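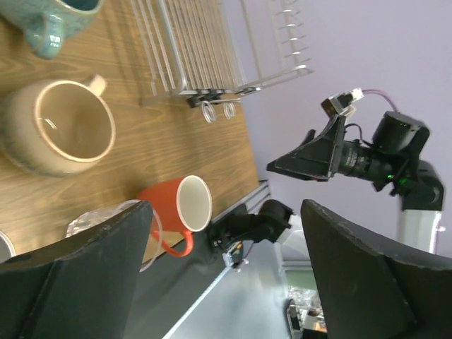
Saturday, September 24, 2022

I have owned a truly embarrassing number of dish racks, and the one I've been using since August is the Haslam wire rack, the silver one, the medium size. A couple of people asked me about it after I grumbled about my old Flekico in the spring, so I'm finally writing it up.

Quick background: we drink a lot of coffee and tea in this house and own way more mugs than plates. Our dishwasher is small and old and I don't trust it with stoneware (it ate the glaze off a Broven mug I loved, RIP), so all the mugs get washed by hand. That means a rack for me lives or dies on how it deals with mugs. If you mostly wash plates you'll probably like this one even more than I do.

**Putting it together**

There isn't much to it. Mine came flat in the box with the side pieces folded in, and I had it standing up in 3 minutes without looking at the sheet. The sheet is tiny and the drawings are terrible anyway. I wiped off some greasy factory film with dish soap, and you should too, it leaves gray smudges on a towel.

**Plates**

Great! The rods are thin and set close together, so a dinner plate stands nearly straight up and doesn't slump onto its neighbor. Salad plates are fine. My pasta bowls are very wide and shallow and they take up two slots each and lean, but they've leaned in every rack I've ever bought.

**Mugs**

Okay, so this is where I have opinions. The slots are made for flat things, and a mug doesn't sit in a slot, it perches on top. My teal speckled one is fairly light and will balance there if I'm careful. The big beige one is a beast – wide mouth, dinky little handle – and it just rolls until it hits something. The red one with the white inside is the best behaved of the bunch, and even that one I've caught tipping over toward the plates at night with a clunk that wakes the dog.

So what I do now is plates in the rack, mugs on the table next to it, on a towel when I remember to put one down. Works fine, takes up more room than I wanted. My friend Andor Oláh has the same rack and he hangs his mugs by the handles off the end, but his mugs have big loopy handles. I tried it with the beige one and nope.

I'd pay extra for a clip-on mug rail. Haslam doesn't seem to sell one. Drastari does for theirs, and I did measure, and it doesn't fit.

**Drips**

There's no tray in the box! It says so in the listing if you scroll far enough, which I did not do. I was using a cookie sheet for the first week and then cut down a boot mat. My table is wood and I oil it, so I'm fussy about puddles. If you're setting it right on a steel counter by the sink you may not care.

**Cleaning and rust**

No rust so far, and we have hard water. It does get those chalky white spots where the rods cross. I go over it with vinegar and an old toothbrush on weekends. The Flekico had plastic-coated wire and once the coating split at the corners it went orange underneath pretty fast, so bare metal feels like the better bet to me. Ask me again next year.

**Compared to the Drastari**

I borrowed my sister's Drastari for 6 days while she was away (hers is the two-story one). It holds more, and the mugs do get their own shelf, but it's tall enough that it blocked my outlet and I felt like I was washing dishes behind a fence. I was happy to give it back. Hers also wobbled when I pulled a plate from the top, and the Haslam doesn't budge.

**Would I buy it again?**

For plates, yes, no question. For a mug house like mine I'd give it 3 and a half stars out of five, and a full extra star the day they come out with that rail. The return window is 90 days and I'm keeping it.

Oh, and get the medium. The small one is the same price half the time and it barely fits a skillet.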